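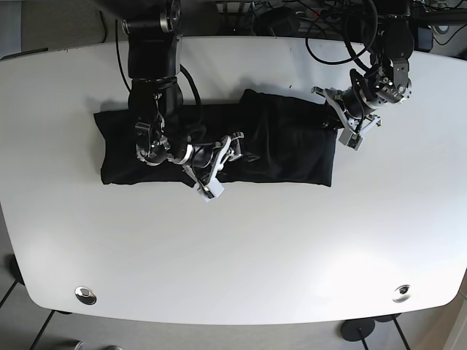
Poveo Textile Workshop, Bokham
Notebook entry, Apr 18, 2024
Project: Rovow, garment folding and sorting

Purpose of the session

The session continued the work on a common folding method for mixed soft goods. The previous entry dealt with flat items only, and those results stand. Today's work concerned garments that do not lie flat by themselves: pieces with a thick edge, pieces that arrive crumpled, and light cotton pieces that hold their creases.

All work was done on the white table with the rounded corners. The usable depth was taken as 800 mm, measured from the front edge. The target for a finished fold remains 300 mm wide, to suit the shelves in the storeroom, which are also 300 mm deep. The storeroom measurement was checked again before work began and did not need correction.

Black piece

The black piece was treated first. A thick upper edge makes it awkward to fold. When the fold line runs through the thick part, the top layer slides forward and the finished item will not stay closed. The procedure adopted is to keep the thick edge away from the fold line and to bring the thinner end over it.

Contrast is not a difficulty on the white surface as far as the outline is concerned. Creases within the black fabric are another matter. They are hard to read under the ceiling lights, and a doubled layer can easily be taken for a single one. Colleagues are asked to feel along the lower edge before making the first fold. A straight lower edge does not prove that the layers beneath it are straight.

Striped piece

The navy piece with thin white stripes was the most useful of the set for training purposes. The stripes give a ready guide: when they run parallel to the table edge, the fabric is square, and when they bend, there is still a twist somewhere in the cloth. The recommended sequence is as follows.

1. Place the bunched piece toward the far side of the table, leaving clear surface in front.
2. Find one hem and draw it out slowly. Do not shake the piece over the table.
3. Follow the hem to a corner, then locate the next corner along the same side.
4. Compare the stripes with the table edge and correct any twist before folding.

Step 4 is the one most often skipped. It should be initialed on the worksheet. 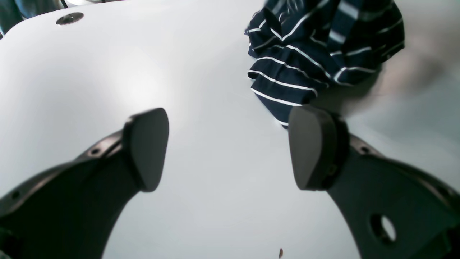
Table surface and storage

The surface was wiped with a plain damp cloth and dried before use. The cleaning product supplied by Chowdhury was not used, pending confirmation that it leaves no residue on light cotton. A reply is expected in May. Until then the bottle stays in the lower cupboard with the red tag on it.

The height of the table was left alone. Two requests to raise it are on file, and both should be considered together with the question of a second table - a decision on one affects the other. It is also noted that the rounded corners, which were chosen to prevent snagging, are poor reference points for alignment. The straight part of the front edge should be used instead.

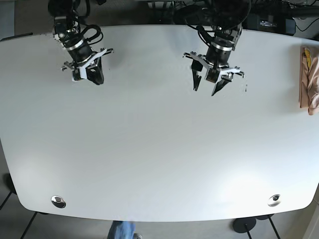 A strip of masking tape set parallel to that edge would serve the same purpose for plain fabrics that the stripes serve for the navy piece. Tape should not be applied permanently. It collects lint, and lint transfers to dark fabric. If the strip is adopted, it should be replaced at the start of each session and the replacement entered in this book.

Room temperature was set at 18 degrees Celsius throughout. No change to the setting is proposed.

Yellow piece

The bright yellow piece belongs to the group of light, cotton-like fabrics that wrinkle wherever they are gathered. Lifting such a piece from a single point in the middle draws the whole cloth toward that point, and the folds then spread outward in every direction. This is acceptable for moving the piece from the basket to the table. It is not acceptable as a starting position for folding.

The present wording of the worksheet reads "pick up and lay out." It is proposed to divide this into two lines, one for transfer and one for spreading, so that the gathered lift is confined to the first - with the second requiring a hold at two separate edges.
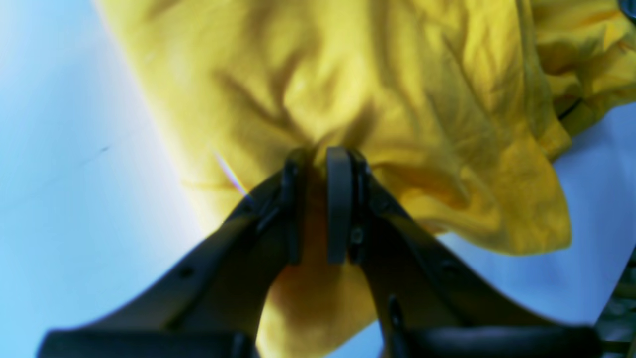
A colleague in the storeroom objected that two lines would slow the work without improving the finished stack, and asked that any creases left by the transfer be judged after folding, when most of them are on the inside. The objection is recorded in full. It was agreed that the existing wording remains in force for dark and striped pieces, and that the divided wording will be tried on light cotton only.

Open items

Confirm the residue question with Chowdhury.
Prepare a revised worksheet with a box for initials at step 4.
Try the masking tape strip with one plain piece and one dark piece.
Return the steel rule to the Bokham drawing office.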